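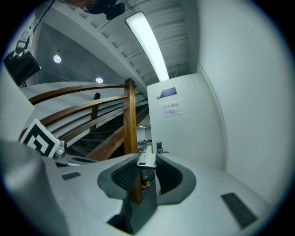 *A small white-and-gray part across the gap between two ridged finger pads.*

# About Tesham Soccer School

Tesham is a soccer school for players ages 5 to 11. We train on the two small-sided fields behind the Zurkow sports hall, and we move indoors when the ground is too hard or too wet. Mamta Garg started the school after coaching her daughter's team for several seasons. She still runs the youngest group and answers most of the email.

We don't hold tryouts. Players are grouped by age first and then by experience, and a child can change groups during the season if the coaches and parents agree. We enter teams in the Awasthi League from the under-9 age group up. Younger players have short games among themselves at the end of each practice, with no table and no trophies.

## How we train

Every practice starts with a ball for each player. Most of the first half is dribbling, turning and passing in pairs. The second half is games on a small field, usually four against four. Heading is not part of our program.

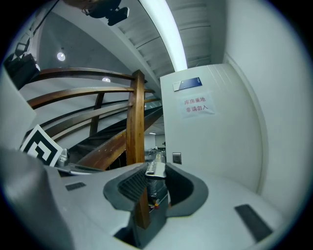

Goalkeeping is taught to everyone until age nine, and after that players can choose it. Zoriana Sydorenko leads those sessions and spends the first few weeks on catching and footwork before anyone dives. Hands go on both sides of the ball, fingers spread, with even pressure. The small white-and-silver block standing upright between the two ribbed pads is held the same way, from the left and the right. Once that grip is steady, she adds high balls, then low shots, then throwing out to a teammate.

## Coaches

Hugo Iglesias coaches the under-9 and under-11 teams and plans the season calendar. Girish Dwivedi works with the middle groups and takes charge of the indoor program, where we play with a low-bounce ball
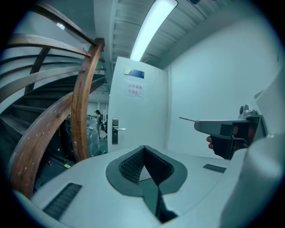 and use the side walls for passing drills. Branislav Slanina trains our new coaches. Each of them assists at practices for five weeks before taking a group alone.

## Uniforms and fees

Our shirts and socks come from Grako and are included in the season fee. Families supply cleats, shin guards and a water bottle. Fees can be paid in full or by the month, and there is a reduced rate for brothers and sisters.

## Joining

Registration opens in July. New players can come to a free practice on any Friday during the season. Please email us first so we can tell you which field to go to.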